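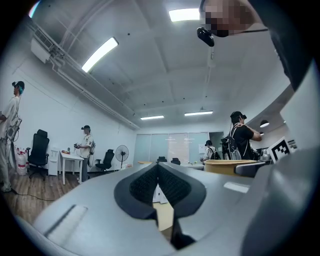 Vaccination records must be on file with Gamberg Child Care before a child's first day. The office accepts a state registry printout or a form signed by a clinic. Bring the paper to the office, the bright room with the white paneled ceiling, or send a scan through Cirnus – photos of a booklet page are not accepted.

Parents > Enrollment > Immunization FAQ

What if a dose is overdue?
A child with a written catch-up plan may attend for 90 days.
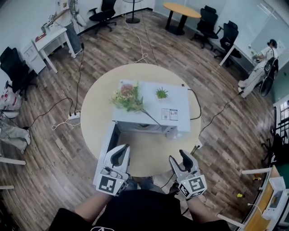
Qistina Osman asked whether the 90 days restart if the clinic moves an appointment. They do not. The period runs from the date the plan is signed.

Are medical exemptions accepted?
Yes, on Form 44, signed by a physician.

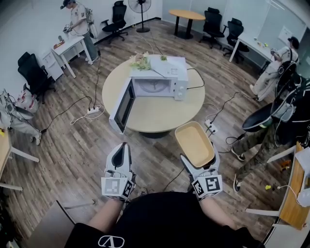
Form 44 must be renewed each January. An expired form is treated as a missing record – the place is held, but the child may not attend.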